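Moved from Drestham to Cisbridge in November and I've now used the library here enough to compare the two. Short thread.

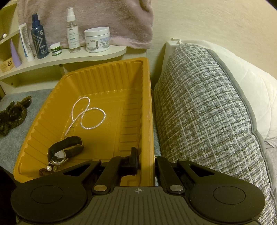 Orange plastic tray, near the shelving.

1/ Loans. Drestham let you have 10 books at a time. Cisbridge lets you have 22. I have never needed 22, but I did get to 15 over the holidays.

2/ Fines. Cisbridge dropped them for books and kept them for DVDs. I owe for one DVD.

3/ Holds are slower here. I was 36th in line for a cookbook when I joined and I'm still not in the top ten. In Drestham they bought extra copies once a list got that long.

4/ Hours are worse. Closed by 6 most nights, so if you take the Flitside bus after work you get maybe twenty minutes inside.

5/ The large print section is very good. Two full bays, and they change the stock often. My mother has gone through most of the mysteries.

6/ Interlibrary loan works but it isn't on the website. You have to ask at the desk and fill out a paper form. Mine took nine days.

7/ Parking is free for 55 minutes. The sign at the entrance says an hour. Go by the ticket.

8/ Someone asked about study rooms. Two of them, book by phone only.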